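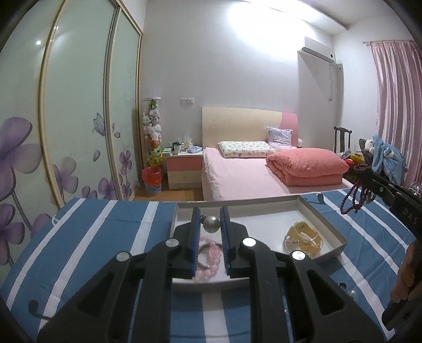
Tin-yau Liu

Septic Aeration Upgrade, Barotley: Progress Report to the Grurley Fund
February 2020

Work on the shared treatment system at Barotley is on schedule except for the second drain field, which is held up by ground conditions. The grant covers 40 households on the north side of the village. The old system relied on settling tanks alone, and effluent was reaching the ditch beside Poon Lane untreated after heavy rain.

Work done this period

All 7 treatment tanks have been pumped out and inspected. Five were sound. Two had cracks at the inlet baffle and were patched by the contractor, Nanik, under the existing agreement at no extra charge. The inspection lids on the Poon Lane tanks have been raised to grade, so the pump truck crew no longer has to dig for them.

Air lines have been laid to every tank. We changed from glued joints to barbed fittings after the first run leaked at the elbows. The change cost us a few days, but later repairs can now be made with a screwdriver and a hose clamp. Diffusers are installed in four tanks and the rest are on site.

The blower shed has a concrete pad, a roof and power. The electrician put the blowers on separate breakers, which was not in the original drawing. We asked for this so that one can be serviced while the other runs.

Problems

The second drain field could not be started. The trench test holes filled with water overnight and the county inspector will not sign off until the water table drops. We expect to dig in June. Until then all flow goes to the first field, which is rated for it but has little room to spare. Residents have been asked to spread out laundry loads.

Noise at the shed is higher than we wanted. One neighbor has complained. Rubber feet have been ordered, and we will line the inside wall if they do not help enough.

Money

Spending is within the approved total. The tank repairs did not touch the budget, but the extra wiring did, and we moved $4000 from contingency to cover it. The fund's office approved this by email. No further transfers are planned.

Next period

Install the remaining diffusers and start both blowers. Take effluent samples at the outlet once the tanks have settled - the lab in Grurley has agreed to run them. Write a one-page sheet for homeowners on alarm lights, filter cleaning and what not to flush. Order spare diaphragms to keep in the shed.

The next report will include the first sample results.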